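4. What the start-of-task rules ask for, and what they leave out

4.1 The written rules

Most shared work cells with two arms now run under some kind of house code. The three codes we compared (Votcombe, Terkum and the older Briruvville sheet) agree on the plain matters. Clear the table before you begin. Put the objects in their marked or agreed places. Open both grippers. Check that a hand can reach the stop button. Write down who is running the session. We have no quarrel with any of that, and a new operator who follows it will avoid the worst mistakes.

Our doubt is about what the codes claim to deliver. The Votcombe code says that a cell prepared to its checklist is in a "known state". Terkum goes further and says that two cells prepared to its checklist are "equivalent for the purpose of comparison". Neither document says how anyone would find out if this were false. A checklist of this kind records that a person looked at a table and was satisfied. It does not record where a cup was, which way an arm was leaning over it, or what each camera could see at the time.

We worked through 278 session records kept under the three codes, using only what had been written down or photographed when the session was run. In 104 of them the start of the task could not be rebuilt from the record at all. The most common gap was simple. The record named the objects and gave their order, then said nothing about the arms.

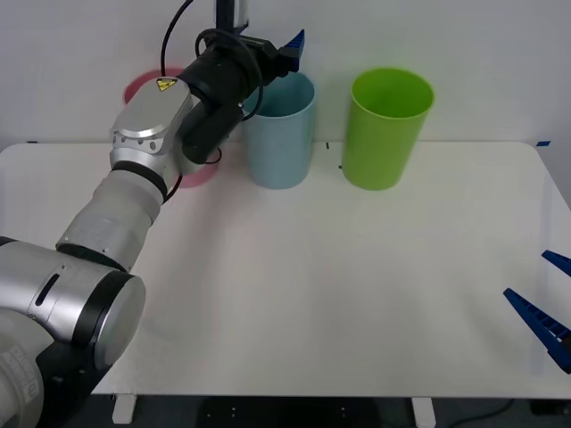

Order is a good example of a rule that sounds stricter than it is. "Pink, blue, green, left to right" can be checked at a glance and is hard to get wrong. It also says nothing about spacing or distance from the wall. Two operators can both be right by the sheet and still hand the arms two different jobs. Hordiienko, whose 182-item review of cell paperwork remains the most careful we have found, makes the same complaint about bin picking and suggests a printed mat. We are less sure about the mat. It fixes the base of an object and leaves its tilt alone, and it puts a pattern on the table that a vision system may come to lean on.

4.2 Whose view counts

All three codes ask the operator to confirm that the objects are "clearly visible" before starting. None says visible to what. In practice operators use the fixed camera, for the good reason that it gives them the picture they can read most easily. The policy under test may be using something else entirely, and the rule does not ask anyone to look there.

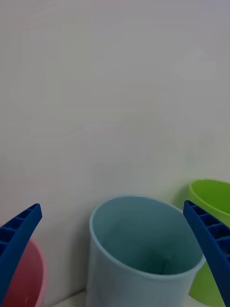
A visibility rule needs to name the camera and say how much of each object has to be in view. It should also say whether the gripper's own fingers may cover part of an object, which the present codes treat as if it never came up. From the wrist in Figure 3(b) the light blue cup sits between the fingers and can be made out well enough, while the pink one is down to a piece of rim and inner wall, with a finger lying across it. Would that pass? Under Votcombe it would, because the object is in the cell and the operator can find it. Under a strict reading of Terkum it would not, though we found no Terkum record in which a start was refused on those grounds. A rule that has never once stopped a session deserves a hard look, either because it is always met or because it is never applied. We suspect the second.

There is a fair reply to this. Matvii Kushnir, who commented on an early draft, argued that partly hidden objects are normal for a wrist camera and that a rule against them would shut out most useful work. We agree, and we are not asking for one. We would rather see the overlap recorded and allowed than banned on paper and ignored at the bench. Saving one still from every camera at the moment of start costs next to nothing. It can be done by the same script that opens the log, and it leaves the operator no box to tick.

4.3 Rest poses

The codes are weakest on where the arms should be when the clock starts. Briruvville asks for arms "away from the objects". Votcombe asks for a "neutral posture", and its glossary does not include the term. Terkum supplies joint values, which is better, but allows the operator to change them "where the task requires", and the form has no space for the changed values.
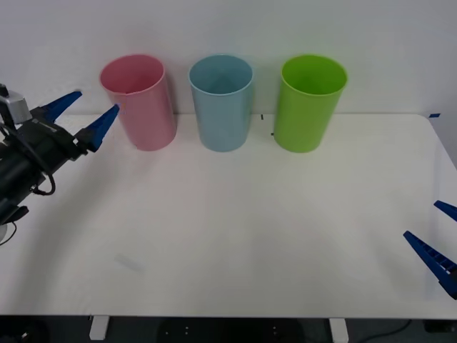
Joint values alone would not settle the matter either. They describe the arm relative to its own base, and a base that has been unbolted and put back can sit a little differently while every number on the sheet stays the same. A useful rule would ask for the joint values as read from the controller, the gripper opening, and one measured check against a fixed point on the table. It would ask for these at the start of every session, including the dull repeats in August when half the lab is away and the forms tend to be filled in from memory.

We would also drop the phrase "known state" from any code that does not require these readings. "Prepared to checklist" is accurate and claims less. Reviewers who meet the stronger wording in a methods section should ask to see the start record, and authors who can't produce one should say so beside the results.

Figure 3. Start-of-task views in a two-arm cell with three cups. (a) Fixed camera. (b) Wrist camera. (c) Fixed camera.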